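Can a Machine Do It Yet? Chores, Checked
By Sowmya Thevar
January 13, 2022

I get asked this a lot by readers who are tired of folding – when can I hand it over? So I keep a running list, and this winter I went back through it chore by chore, with my own opinions thrown in (sorry, vacuums).

Floors

Mostly yes, as long as you tidy first. My little disc vacuum is great on bare planks and hopeless with cords. It ate a phone charger in June! Before you press start, pick up anything thin and bendy, lift power strips off the floor and roll desk chairs to one side. 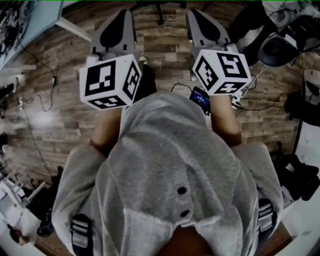

Pet bowls go up on the counter too, and so do shoelaces. Empty the bin every run, even when it looks half full, and cut the hair off the brush with a seam ripper. I put that job off for 11 weeks once and the poor thing sounded like a blender.

Cloths and laundry

Not yet, I'd say. Washing and drying, sure, we've had that for ages. It's the picking up that's hard. A cloth bunched over a chair back has no proper corners to grab, and it changes shape the second you touch it. People pinch, shake and find the hem without thinking. Until a machine can do that cheaply, hang damp cloths by one edge so they dry flat and fold fast.

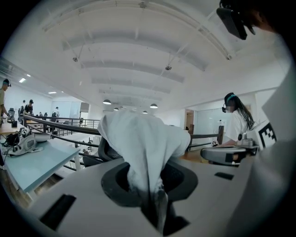

Dishes

Half and half. The dishwasher washes, you still load. Big plates at the back, forks up, and scrape but don't rinse!

Workshop sweeping

No, and I wouldn't trust one near screws. Run a magnet over the bench first, then use a stiff broom.

Contact Sowmya | © 2022 Sowmya Thevar | Back to top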